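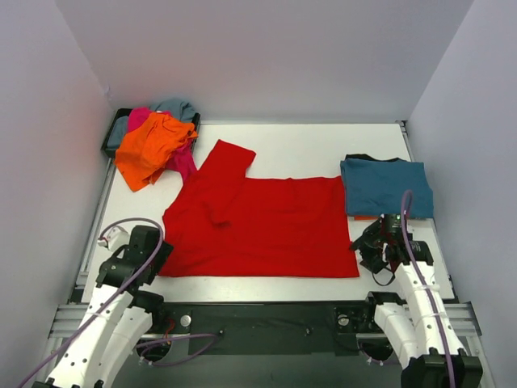
## Folding station check - Fothergill returns room

Date: June 24, 2018
Checked by: Carol Pickering
Station: Nimau, single table, garments only
Form: Jorkach house form, short version
Status at close: passed with comments, two items open

Marks used: OK, OK with comment, OPEN, N/A.

### 1. Table and enclosure

- [x] **1.1 Work surface flat, white, free of marks that could transfer to fabric.** OK. Wiped with a dry white cloth front to back. Cloth came up clean.
- [x] **1.2 Surface free of snags.** OK. Checked with an old nylon stocking over the hand, including the strip along each rail. No pulls.
- [x] **1.3 Side rails secure, no burrs.** OK with comment. The aluminum rails on the left and right are slotted, and lint gets into the slots. Vacuum with the narrow nozzle at the end of each shift. Do not pick it out with a blade.
- [x] **1.4 Back and side panels fixed and clean.** OK. Pressed by hand at mid-height, no movement. The pale gray finish shows dye rub early, so look at it from the side as well as straight on.
- [ ] **1.5 Front corners padded.** OPEN. The pad on the front right corner has started to lift. Replace, do not re-glue.

### 2. Supply bin

- [x] **2.1 Bin in the back left corner, standing flat.** OK. Black plastic, no cracks in the rim or base.
- [x] **2.2 Bin rim smooth.** OK. Same stocking test as 1.2.
- [ ] **2.3 Contents below the rim.** OPEN. The orange garment on top hangs over the front rim onto the table, and the magenta-pink one drapes over the side toward the shirt being folded. The gray-blue one at the back stands higher than the rim. Loose clothing on the work surface gets caught in the next fold or pulled out with the wrong piece. Either load fewer garments or go to the deeper Reris bin. Carol prefers fewer garments, as the deeper bin makes the bottom pieces hard to reach.
- [x] **2.4 No hangers, pins, clips or tags with wire left in the load.** OK. Bin emptied and each piece felt along the collar, cuffs and hem, then reloaded.
- [x] **2.5 Colors sorted for bleed risk.** OK with comment. Strong reds and pinks may share a load only if dry to the touch. Loads checked at room humidity under 60 percent. Reading was fine.

### 3. Garment being folded

- [x] **3.1 Garment at the center of the table, clear space around the open side.** OK.
- [x] **3.2 Bottom hem straight before the sides are brought in.** OK. Hem of the red long-sleeved shirt is straight and near the front of the table, which is where it should be.
- [x] **3.3 Side fold vertical and clean.** OK. Right edge of the shirt is good.
- [x] **3.4 Sleeves laid flat.** OK with comment. One sleeve is turned up with the cuff toward the back wall and crosses the upper left part of the shirt, leaving a ridge and a few soft wrinkles. Acceptable at this stage of the fold. Smooth from shoulder to cuff before the next fold - a ridge left under the top layer will set once the stack has weight on it.
- [x] **3.5 Buttons and zippers closed.** N/A for this load.

### 4. Folded garments

- [x] **4.1 Finished pieces on the right, edges square.** OK. Teal-blue piece is a neat rectangle.
- [x] **4.2 Trim or collar side facing the back wall.** OK. Black edge shows along the top side.
- [x] **4.3 Nothing showing past the folded edge.** OK with comment. A small strip of orange fabric is visible below the lower edge of the teal-blue piece. Line up the front edges before moving anything from this side.
- [x] **4.4 Stack height within limit.** OK. Limit is 60 mm for this table.
- [x] **4.5 Clear gap between folded piece and work in progress.** OK with comment. The red shirt's fold sits close to the teal-blue garment. Move finished work farther right when a wide garment is coming.

### 5. Room

- [x] **5.1 Lighting even at table height.** OK. Colors can be told apart without moving the garment.
- [x] **5.2 Floor clear for 80 cm in front of the table.** OK.
- [x] **5.3 Cables off the floor or covered.** OK. Cover strip was replaced last October and is holding.
- [x] **5.4 Fire exit route clear.** OK.

### Open items

1. Front right corner pad (1.5). Part is in the store cupboard.
2. Bin overfill (2.3). Load size to be reduced and the bin looked at again at the next check.

Signed: C. Pickering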